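J'ai repris la couture en novembre, après une pause que je n'ose plus calculer, et je vous dois des nouvelles de ma fameuse nappe (oui, celle dont je vous parlais déjà l'hiver dernier !). Elle est finie, ourlée, repassée, et je l'aime d'un amour un peu ridicule. Le plus long, c'était les coins. J'ai décousu le premier 2 fois avant d'appeler Chenxi Han, ma voisine du temps de Gretville, qui m'a patiemment réexpliqué l'onglet au téléphone - et elle m'a surtout dit de marquer le pli au fer avant de couper, conseil que je note ici pour ne plus l'oublier. Comptez 16 centimètres de tombant si vous mangez dessus tous les jours, davantage si c'est pour faire joli. Il me reste un beau morceau de coton et j'hésite encore entre des serviettes et un rideau pour la cuisine, dites-moi ce que vous en feriez.

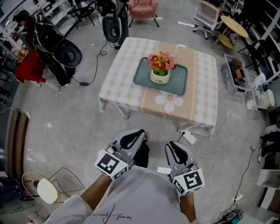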